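Filed under: Workshop Notes, Family & Holidays

18 Sep 2024

Grandparents' Day letters, leftovers. The holiday was over a week ago, so naturally the mail is still arriving. Jacobus went to the Drula box this morning and came back with another armful, mostly from kids at the Laltow school who were told to write to a grandparent and took a broad view of the term. One is addressed to a bus driver. I put it in the pile to be sent.

Tally so far: 604 letters in, 201 of them with no usable address. "Grandma, the yellow house" is the best of that lot. Ruan thinks he knows the yellow house. Ruan thought he knew the last one too, and that lady was very gracious about it.

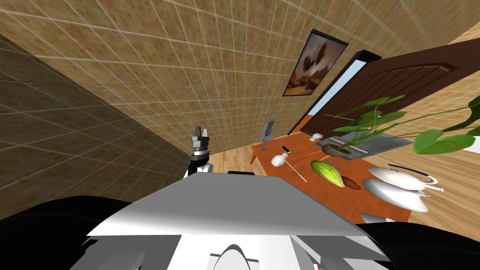 Arm up, gripper pointing at the ceiling.

Paper: we ordered 700 sheets of the cream stock and it curls. It was fine in February, when we ran the valentines on it, but the back room was dry then. Tried stacking under the dictionaries overnight. Better, still a slight wave. Grandparents will forgive a wave. The folding jig doesn't, so I loosened the left stop a hair and marked the old position in pencil. Please don't rub the pencil off, whoever it was last time.

Large print trial with the Langlois residents: 18 point beat 16, no contest. The fancy script font lost to everything. I chose the fancy script font. 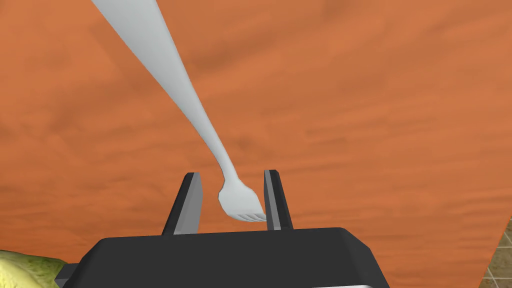 White fork, gripper fingers below.

Reply cards are the part I want to keep. We put a blank card in with each letter so the grandparent could write back, and had low hopes. The Bavside group sent theirs back first. Several had run onto the back and up the margins, and one included a recipe for dumplings with no quantities in it at all ("enough flour"). My own grandfather's letters were weather, then the price of something, then love. I have read them more often than anything I was assigned in school. So next year: bigger card, lines on both sides.

Jacobus wants to prompt them with

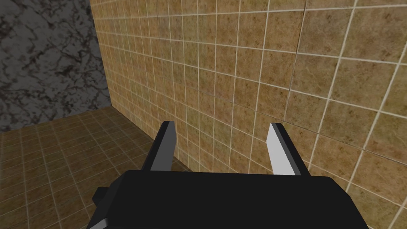 questions, such as "What was your first job?" I'm against more than two. Past that it starts to feel like a form, and these people have filled out plenty of forms. He says two is stingy. We are trying two.

Glue note: the stick glue let go on the thick envelopes. Back to the wet stuff and the little brush, which needs washing the same day, as a certain brush in the sink can testify.
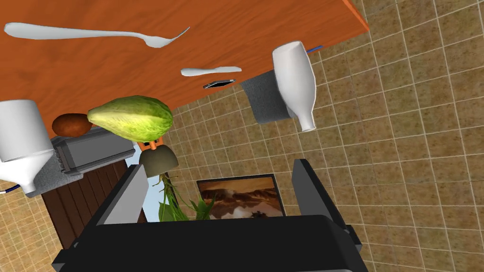

What do we do with a letter when the grandparent has died since it was written?

Call the family first and let them choose. Most will want it. It goes back in a plain envelope with the child's letter unopened and a short note from one of us by hand, never the printed slip.

Still to do: yellow house (Ruan), ask Laltow for addresses BEFORE the kids start writing, find out which bus.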